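Bullia Sim Users » Help and Faults » Two-handed tasks

Left arm freezes after the right hand closes

grimsdottir_g
Posted Aug 16, 2019

Hello all! Guðlaug here, long-time reader and very happy new owner of a two-handed Bullia setup. I've been having a brilliant time with the Østergaard hands (the black ones) and I'm properly hooked, but I've hit a fault I can't shift.

The job is simple enough. Right hand picks up the little blue thing, holds it steady, then the left arm is meant to swing over and help. The pick-up is lovely! But in 12 of my last 34 runs the left arm simply stopped dead the moment the right hand closed, and then the whole run threw a joint limit error. No warning before it, no odd noise in the log, just stop.

Same table, same clutter, from two points in the job:
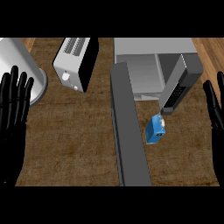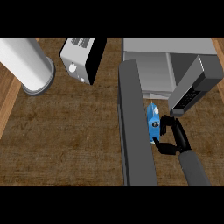
Filed under: Faults and Safety Stops

I'm on Nalex 4 with the stock settings, apart from grip force, which I nudged up. Any ideas? I'm dying to get this going on the real pair in September.

pellet_mill
Ooh, nice setup, and a good clear report. My money is on grip force. If the fingers squeeze past the point of contact, the solver starts fighting itself and you get a huge spike on one joint. Try putting it back to stock and see if the freeze goes away.

tansy42
Don't agree, sorry! A spike in the right hand should stop the right hand. This is the left arm going. I'd look at the shared safety stop, which in Nalex halts both arms if either one gets too near something fixed. Look where she's got the blue thing in the second shot, right under that big grey block. It's tight in there.

pellet_mill
Fair, but then why doesn't it stop every time?

tansy42
Depends how the object sits in the fingers, I'd guess. A bit higher and you're inside the margin.

grimsdottir_g
This is great, thank you both! Put grip force back to stock this evening and still got 4 freezes, so it isn't only that. Will try moving the target further down the table, there's loads of space nearer the hands.

Nellthorpe_Nick
Please, please don't turn the safety stop off to get round it. I did that on our bench pair and bent a finger link on the first go. Lovely kit, but it will happily push through anything if you let it.

tansy42
Seconded. Shrink the margin a touch in the sim if you must, and leave it alone on the real arms.

pellet_mill
I still think there's a bug in how it reports this, mind. A joint limit error for a near miss is daft. It should say which arm and which object.

grimsdottir_g
Yes! I spent two evenings staring at the left elbow for nothing. Moved the target this morning and it's running as I type, no freeze yet. I'll put the full log up when the batch is done, and I'll send the error message in as a bug with a link to this thread.

Nellthorpe_Nick
Do post the log, I'd love to see the finger forces as well.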